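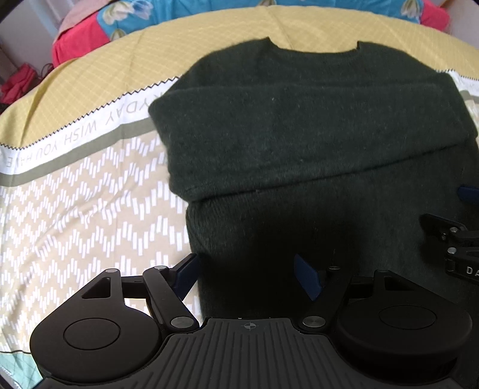

Skivulwood
Pad choice matters more than the gripper body for knitwear, I'd say. A grippy pad snags fuzzy yarn, a slick one drops it. Which ones are you comparing?

Vasness
Two sets of pads on the same hand-held parallel gripper, and I'm having a great time with it! Set A is soft, set B is firmer. My task is folding a sweater, 100 tries each.

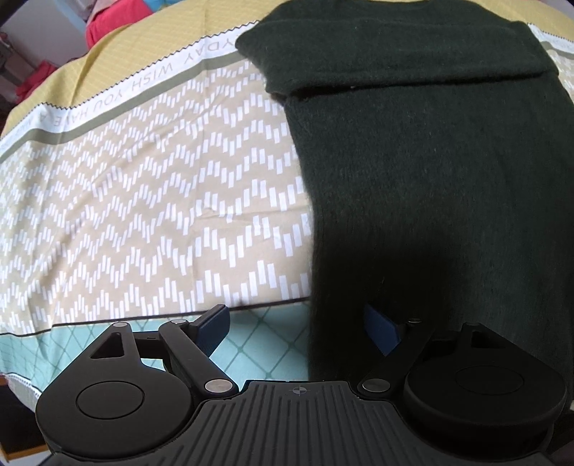 Set A got 86 clean folds and I haven't finished B yet. What I'd love to know is whether a wrist camera is enough for judging a fold, or do I need one overhead too?

Flinder
Try wrist only first. I logged 241 towel folds that way in April and threw out very few.

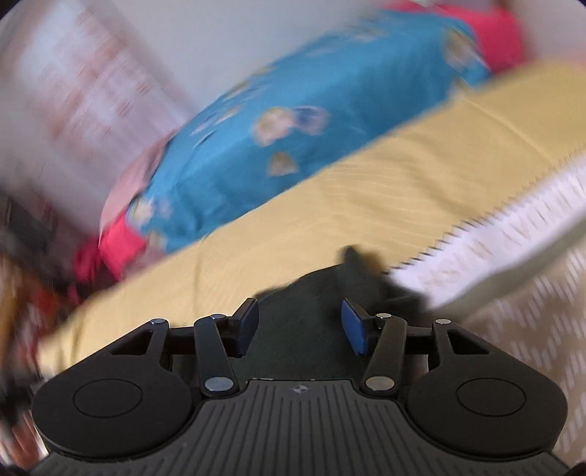 Motion blur will hurt you more than the missing overhead view. When you swing fast, the yellow sheet smears and whatever is past the fingers turns into a dark blob, while the gripper stays sharp. Shorten your exposure, add a lamp, slow down before the grasp.

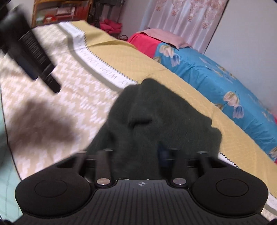
1 min read · updated 2nd July

Osei
Overhead, definitely. Once the knit bunches up between the fingers you can't tell which layer you've got. A cheap webcam on a shelf is fine! Just sync the clocks before you start set B.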